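The Lodger at Marden Street

1. The Bell

My aunt's guest house had 54 keys and only nine rooms, and when I took the place over I thought that would be the strangest thing about it. I'd been a dental receptionist in Fehr for most of my grown-up life. I knew appointment books and I knew how to be nice to people who were frightened, and I thought, well, how different can it be? (Quite different. People at the dentist go home.)

Anyway, it was October, and raining the way it does in Drulau, sideways and with real feeling, and I was in the kitchen eating toast over the sink when the bell went. It was gone eleven at night. I wasn't expecting a soul. The last of the walkers had left and I'd already turned the heating down, so I went to the door in my coat with butter on my chin.

The man on the step was small and very tidy, with a suitcase the colour of tea. He gave his name as Amrit Desjardins and asked for room 3.

"They're all free," I said. "You could have one with a bath!"

"Room 3, please. I've paid for it."

He hadn't, not to me. But he reached inside his jacket and brought out a receipt in my aunt's handwriting, all loops, made out for one night with breakfast. She'd charged him 120, which was cheeky even for her, and she'd been dead since the spring. I looked at him and he looked at the mat. What could I do? I took his wet coat and found the key, third time lucky, and up he went.

2. Linen

There were no towels in room 3, of course. I'd stripped it weeks before. So I went down to the back room where the linen gets done and stood there under the strip light, cross with myself and a bit cross with her.

My aunt was fierce about towels. Sheets she'd let slide, and I once saw her turn a pillowcase inside out and call it fresh, but a towel had to be laid out flat on the table, smoothed from the middle and folded so no edge showed. She'd taught me when I was little, on the green ones. I was hopeless. I always ended up with one side neat and the other in a lump, and she'd flick it open again with a snap and say, "Once more, and think about the person."

I never knew what that meant. Think what about the person?

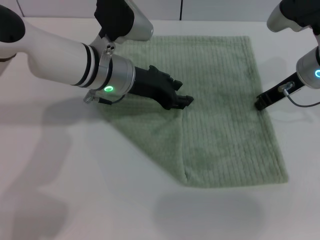 3. The Stairs

I carried the towel up with a cake of soap on top and knocked. He opened the door straight away, still in his shoes. He'd put his suitcase on the chair and it was open, and I did look, I'm not proud of it. It was full of letters, tied up in bundles with kitchen string. The loops on the top one I'd have known anywhere.

"You knew her well, then," I said.

"I stayed here one night," he said. "Years ago, on my way to Draltotier. I missed the train in the morning because we were talking, and then I caught the next one."

"And the letters?"

"Oh, she wrote first." He smiled at that, only a little. "To say I'd left a glove."

I sat down on the top stair because my knees had gone peculiar. All those years of Sunday dinners and she'd never said a word! She'd told me about the man who kept a ferret in the bath, and the honeymoon couple who'd rowed so loudly the baker came over, but never this. He stayed in the doorway holding the towel against his chest with both hands.

She had sent him the receipt the winter before, he told me. She'd said the room was his whenever he could manage the journey, and he'd better pay in advance because she knew what he was like. So he'd posted the money. Then his hip had needed doing, and then it was summer, and then the letters stopped and he hadn't liked to ask why.

"I did know," he said. "I think I got on the train knowing."

I said I was sorry. I said there was a bench, up by the church, with her name on it, and that I could walk him there after breakfast if the rain let up. He said he'd like that. He asked if there would be kippers. There wouldn't, I hadn't had a kipper in the house since June, but I said yes.

4. Kippers

Which is how I came to be banging on the fishmonger's back door at six in the morning with my nightie tucked into my jeans. He called me several things and then sold me a pair.

Mr Desjardins came down at eight with his tie on. He ate everything, bones lined up along the rim of the plate, and he told me about the glove. It hadn't been his. She'd made it up, and he'd written back to say thank you, he'd been looking for it everywhere.

I went up to do the room while he put his coat on. The bed was made. On the rail by the basin hung the towel, folded in the old way with no edge showing, and he'd left the window open a crack for the air.

"Ready?" he called up the stairs.

I told him to hang on, I was just looking for my boots.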